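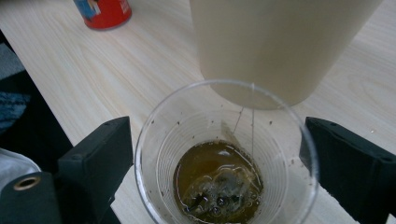
Next slide. Ivthorpe loses 3,000 litres a week to small leaks, and most go unreported for months. Tenants tell us a drip doesn't seem worth a phone call. Point at the stream going into the plastic cup -- a thread that thin is easy to ignore when it's coming from a tap. Pause, then give the cost.

We fitted 55 meters in June. Mention Skilix by name, they paid for them. Toledo figures are on slide 3 -- skip if short of time.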